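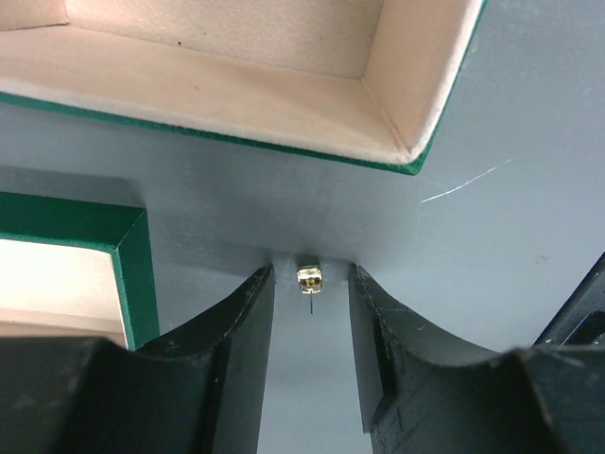

Suppression threshold for small groups in an inclusion survey report

taltow_people_ops
11 Jul 2020

We ran an optional staff survey covering sexual orientation, gender identity, disability and caring duties. Headcount is 2,028 across residential care, home support and the office in Treswood. Responses came in through an outside form with no login, but the form asks for site and job family, so a respondent can be located fairly closely.

The board wants results broken out by site. Several sites have fewer than 35 staff in total. At one of them the group who answered "gay, lesbian or bisexual" is small enough that coworkers could guess who is in it. I had planned to hide any cell under five and publish the rest. A manager has objected that hiding cells makes the report look as if those sites have no LGBTQ staff at all, and wants every figure shown.

What is the usual practice? I also need to know what to do with the totals. If I print the site total and all the other categories, the hidden number can be worked out by subtraction.

bruvonton_data

You have two separate problems, primary suppression and secondary suppression. Treat them in that order.

Primary. Set a minimum cell size before looking at the results and write it into the method note. Five is common for general staff data. For orientation, gender identity and health I would use 10, applied to the number of respondents in the group and not to the number who picked a given answer. If a group has fewer than 10 respondents, none of its scores are published at that level.

Secondary. When one cell in a row is hidden and the row total is shown, hide a second cell in that row, normally the next smallest. Check the columns the same way. Keep going until no hidden value can be recovered from what is printed. Do the check on the full set of tables, including any charts in the slide deck, which often get made from the unsuppressed file.

Percentages need the same care. A figure of 100 percent in any category discloses the answer of every person in it, whatever the size of the group. Replace it with a banded figure or drop the row. 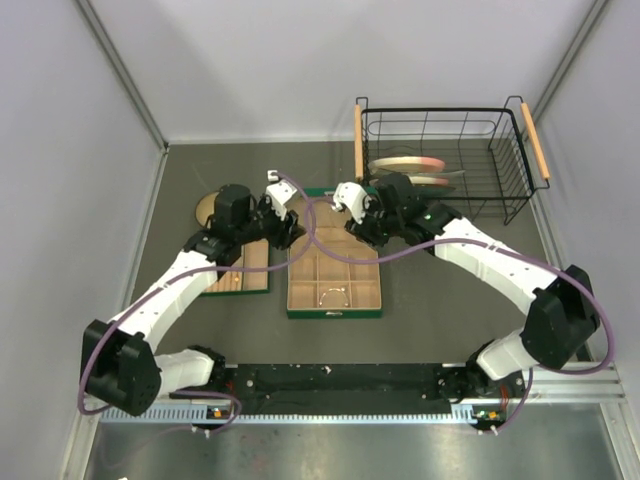 Should a hidden cell be shown as zero or left blank?

Use a fixed mark such as "n/p" with a footnote reading "not published, small group." A zero is a false result, and a blank can be taken for missing data. Apply the same mark to true zeros on the sensitive items, so that a reader can't tell an empty group from a small one. This also answers your manager's objection, as the report no longer implies that a site has no LGBTQ staff.

sepulveda_hr_desk

we just report those questions for the whole organization and skip the sites. never had a complaint. our board asked for site numbers once and dropped it when we explained. 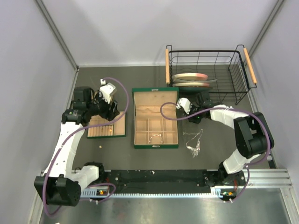 Left gripper over a small wooden ring tray.

northwing22

The reply from bruvonton_data is correct on suppression. I would add two points on design, as most of the trouble comes from the breakdown you have been asked for.

Group sites before you publish. Combine them by region or service type until every reporting unit clears the threshold on the sensitive items. Decide the groupings from headcount alone. If you choose them after seeing the answers, someone comparing this report with next year's may be able to work out why a site was moved.

Cross-tabs are a larger risk than single tables. Site by orientation may be safe and job family by orientation may be safe, while the two together identify one night-shift nurse.
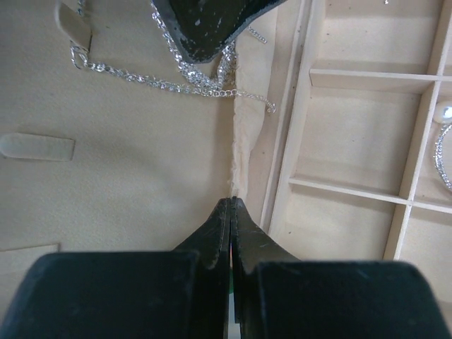 Restrict the sensitive items to one breakdown at a time, and say so in the method note. Free-text comments should be kept out of the site reports entirely. Paraphrase them at the organization level and remove job titles, shift patterns and anything about family.

Also look at what the survey's opening page promised. If it said answers would be reported "in groups only," a site table with small cells goes against the terms people agreed to, and the board's request doesn't override that. Change the wording before the next round if you intend to report differently.

taltow_people_ops

Thank you. The opening page did say "grouped results only." I'll use 10, merge the small sites by service type and mark the rest n/p. The deck was made from the raw file, so that is being redone as well. Next round is in January and the form will ask for region in place of site.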